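Drying nylon filament, or why my parts were failing along the layer lines

July 23, 2023

I have put off writing up the humidity tests since March, mostly because the notes were spread over two notebooks and a spreadsheet with bad column names. They are now in one place.

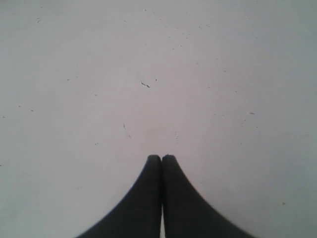
The question was narrow. I print small brackets and cable clips in nylon on an enclosed desktop printer, and from one week to the next the same file gave parts with very different strength. Same slicer profile, same nozzle, same spool. Some clips flexed the way nylon should. Others split cleanly between layers when I pushed them onto the rail. I suspected water in the filament, as anyone would, but I wanted to know how much drying was enough and how fast the benefit went away again.

Some background for readers who print only in PLA. Nylon takes up water from the air. In a finished part this is mostly harmless and makes it tougher. In the filament it is a problem. At nozzle temperature the water turns to steam inside the melt, and it also breaks some of the polymer chains. The steam leaves small voids in the extruded line and the chain damage thins the melt. You get popping at the nozzle, fuzz on the surface, strings between features, and poor bonding from one layer to the next. The surface defects are easy to spot. The bonding problem is not, and a part can look acceptable and still be weak in Z.

The test piece is a flat bar with a narrow center section, printed standing up so that the load pulls the layers apart. I made 13 bars for each filament condition, one at a time with a fixed minimum layer time, so that no bar got help or harm from its neighbors. The bars were pulled on the bench tester at Contreras, the machine shop where Damián Tapia works. He let me use it on two evenings. It is an old screw-driven frame with a newer load cell, and he checks the cell against a set of weights before every session. I watched him do it both times and the readings repeated well.

There were four conditions. The first was filament left open on a shelf. The second was the same spool after a short session in a food dehydrator. The third was after a full overnight session in the same dehydrator. The fourth was overnight drying and then printing from a sealed box with desiccant, with the filament fed through a PTFE tube straight to the extruder.

The shelf filament was as bad as expected. The bars broke early and the loads were scattered, which bothers me more than the low average. A weak part that is always equally weak can be designed around. The fracture faces had visible pits under a loupe.

The short session fixed the surface almost completely. The popping stopped and the strings were gone. The break loads went up, but not by as much as the appearance suggested. I had been using this short session as my standard routine for most of last year, and I had judged it by looking at the parts. That was a mistake.

The overnight session gave the real improvement. Loads rose again and the scatter became small, at least for the first several bars. Then something odd showed up in the data. I had numbered the bars in print order, and the later ones in the set were weaker than the early ones. The drop was gradual and went nearly in order. The spool was sitting on the open holder during the whole set, in a room where the meter said 60 percent relative humidity at the time, and it was picking water back up while I printed.

The fourth condition confirmed it. With the sealed box the decline disappeared. First bar and last bar were within the normal spread of each other. I had read that nylon should be printed from a dry box and had treated it as advice for people on the coast. I no longer do.

A few points on method, since I know I will be asked.

Weighing. I tracked the spool on a kitchen scale with a resolution of 2 grams. This is too coarse to tell you the water content, given that the spool itself is most of what you are weighing and cardboard spools take up water too. I moved the filament to a plastic spool halfway through for that reason. The better check is to cut a short coil, weigh it on a jewelry scale, dry it, and weigh it again until the number stops changing. Estrella Cárdenas suggested this and lent me the scale.

Temperature. The dehydrator dial is not to be trusted. I put a thermocouple in the middle of the coil, and it settled well below the dial setting and took most of an hour to get there. If your drying times are counted from the moment you press the switch, subtract the warm-up. I also found a difference between the top and bottom of the chamber, so the spool now gets flipped once.

Desiccant. I use the orange beads in a perforated tube. They are slow. Desiccant at room temperature will keep dry filament dry, but it does a poor job of drying wet filament in any reasonable time. I left one wet coil in the box for a week as a side test and it still popped at the nozzle.

Settings. Nothing was changed between conditions. It is tempting to raise the nozzle temperature when the layers bond badly, and in wet filament this makes more steam. Part cooling was off throughout. The chamber was allowed to soak for 20 minutes before the first layer.

Conditioning. Bars were sealed in bags with desiccant as soon as they came off the bed and stayed there until they were pulled. Otherwise you are comparing finished parts with different water content on top of everything else. I got this wrong in an earlier set and threw the numbers away.

Beathag Lamont read a draft of this and objected to the bar geometry. Her argument is that a narrow upright bar has such a small cross section that the layer time dominates, and a real bracket would have more area and behave differently. She is right that the absolute numbers do not transfer. I think the ranking does, but I have no data for it. She also asked whether I had randomized the order of conditions. I had not. They were run in the order listed, over several weeks, and nozzle wear is a possible confound. If anything, wear should have made the last condition look worse -- but that is an argument and I would prefer a measurement.

The next round will be the glass-filled version of the same nylon. Filled grades take up less water by weight because there is less polymer in them, and some people conclude that they need less care. I have a spool here that strings badly after two days on the holder, so I doubt it. I will use a hardened nozzle and a wider bar, which should answer at least part of Beathag's objection.

I also want to try the heated dry box that Yolotzin Serrano built from a bread bin and a reptile heater. It holds a lower temperature than the dehydrator, but it can run during the print, and for long jobs that may be the more useful property. She has offered to bring it over once the fan is replaced.

The spreadsheet still needs its column names fixed. When that is done I will put it up with the raw load curves, including the discarded set, marked as such. If you have upright bar data for nylon from a printer with an actively heated chamber, please send it, preferably with the print order recorded.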